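Notes for the maintenance talk. Slides are in order; times are in the margin of the printed copy. Keep it under half an hour including questions.

**Opening**

The talk covers one cell, the glassware sorter, which we call Clomari after the project. One arm, one black two-finger gripper, one wrist camera and one fixed camera. It picks glassware and small lab items off the bench and puts them into three white bins against the wall. Say early on that I'm not covering the learning software. This is about keeping the hardware fit to run.

We service it every 3,000 picks. Brestik, who built the gripper mount, suggested a longer interval. We tried that over the summer and went back.

**Fingers**

The finger faces are the part that wears. Clear, round-rimmed pieces are the worst case, as the contact patch is small and a tired pad lets the piece turn. By the time you notice it in the pick log, you are well past the point where you should have changed the pads.
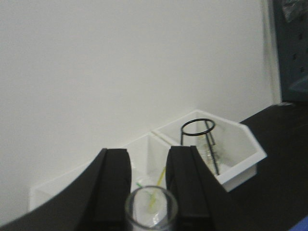 Change both pads together, even if only one looks bad. Wipe the finger face with alcohol, let it dry, press the new pad on from the bottom up and leave it an hour before running. Mark the pick count on the sheet. Our pads come from Nuver in bags of 200, and we have had one bag where the adhesive was poor, so write the bag number down too.

**Checking the close**

Do this after every pad change and any time the arm has hit something. Park the arm facing bare wall so the wrist camera has a plain background. Close the fingers slowly and stop before contact. Look at the gap from top to bottom. If it tapers, loosen the two mount screws, square the finger and tighten again. 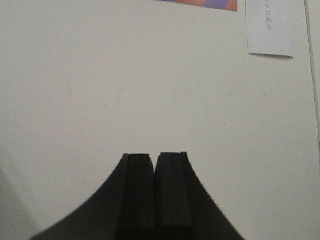
*Slide 6. Fingers nearly closed, nothing held, wall behind.*

Then run the homing routine and read the closed position. Ours should come back as 104 counts. At 87 we once found a screw had backed out, and the finger was leaning. Pause here, people usually want to write the numbers down.

**Bins and bench**

The bin positions are taught, so the bins have to go back where they were. Push them to the wall, tight together, low side to the front. If one has moved, don't nudge the taught point to suit it. Move the bin.

Tall items need a higher retreat. The tripod stand is the one to mention: its ring rises slightly above the back rim of the bin, and the old retreat height didn't allow for it. After any change, step through the place move at low speed with the stand in the right-hand bin. 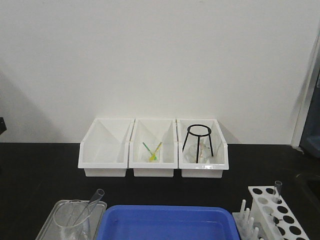

Evangelista has asked whether it would be simpler to screw the bins down and stop checking them. Answer: we considered it in November. They come out for washing, so we would be undoing screws every time. A stop strip along the front is the likely compromise, and it is on the list for the next service.

**Cameras**

Short section. Clean the wrist lens with a dry cloth only. Check the fixed camera against the saved reference view before each run. If the back edge of the bench has shifted, recalibrate before doing anything else. It takes over ten minutes, so put the kettle on.

**Questions**

Likely ones: cost of pads, why two fingers, whether the checks can be scripted. The homing check already is. The gap check is still done by eye. Leave the service sheet up on the screen while people ask.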